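Skaro hand-held gripper, reviewed after one September at work
Posted in Tools and Automation

I am using the Skaro gripper in our office at Bilar since the start of September, and I think it is time to write what is good and what is not. I paid nothing for it, my employer did. English is not my first language, so please excuse small errors.

The tool is simple to explain. You hold it and do a task with it, and the recording of your movement is used later to teach a robot arm. Before, our group packed orders by hand at the Hondstead site. Now 4 of us record the same kind of movements for the arms that will pack there.

Comfort: good for the first 2 hours. After that the wrist becomes tired, mostly on the side where you turn the grip. I asked for a shorter session and we got it – 22 minutes, then a rest. With this change I can finish a day without pain. People with small hands will find the handle too wide.

Accuracy: very good on boxes and cups, weak on thin things such as envelopes. I repeated one envelope task 100 times and I would not like to do it again.

Software: the Bae program which comes with it is slow to open, and the error messages are not clear. When a recording is rejected, it does not say which part was wrong.

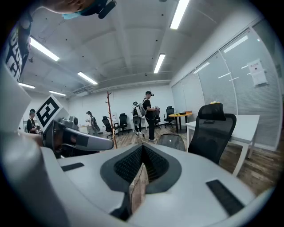 Working with it

The grippers carry a marker cube, with a black square pattern on white, and you learn to keep it free from your sleeve. The bigger change is the colour of the day. At packing we talked all the time. With a headset on, people speak less, and they walk more carefully because there are chairs and other colleagues in the same room. I miss the talking.

My pay stayed the same and my back is better. What I do not know is how many packers Hondstead will need when the arms are ready. The manager answered this question politely but without a number, and I would like one.

Would I recommend it? For the tool, yes, with short sessions and a second handle size. Bilar should also let the packers test the arms before they are installed.

Rating: 4 out of 5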